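About Planano

Planano trains operators to show tasks to robot arms, and cleans up the recordings they make. The company was started by Darren Marsden and Visitación Goicoechea, who had worked together on remote handling equipment and wanted a smaller, quieter shop. We have eight people on staff. Most of them spend part of the week at an operator station.

What we do

A customer comes to us with a task that is easy for a person and awkward to write as code. An operator performs the task through the arm, either by moving it by hand or by driving it from a station with a hand controller. Each run is stored as joint positions, gripper state and camera views on one clock. We call a run a take. A standard set is 300 takes of one task, with start positions varied according to a plan agreed on before recording begins.

Takes are reviewed by someone other than the operator who made them. A take with a long pause, a collision or a regrasp is tagged and kept in a separate folder. Some customers want these and some don't.

How we work

Recording is done on real arms and in simulation. Simulated work runs in Wara, our in-house scene builder, which places the arm, the table and the objects and lets an operator drive the arm with the same controller used on the floor. Board games are a regular exercise there. The pieces are small, they stand close together, and the target squares are easy to check afterward.
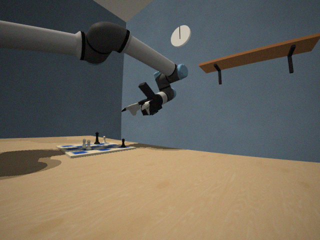

The simulated chess task in Wara, with the gripper empty.
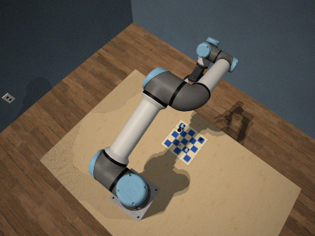

Can an operator with no robotics background learn to do this?

Most of ours had none when they joined. Training takes four weeks, starting with large blocks and ending with small parts in tight spacing. A new operator's takes are not delivered until 90 percent of them pass review over a full set.

Hand guiding or remote control

We use both. Hand guiding is faster to learn and gives good contact forces, but the operator's arms tend to get into the camera views. Remote control keeps the views clear and takes longer to get smooth. For close work Visitación's group generally starts with remote control, with the motion scaled down so that a large hand movement gives a small one at the gripper.

Data formats and handover

Sets are delivered with the raw logs, the review tags and a short written protocol. Our conversion tool, Skusley, writes the common training formats and will also replay any take in Wara — useful when a customer's arm has different joint limits from ours. Simulated and real takes are always labeled as such and never mixed in one folder.

Visits

Darren shows prospective customers the operator stations on Tuesday afternoons. Bring a part if you have one. Entrance is on the Lorente side of the building, second door.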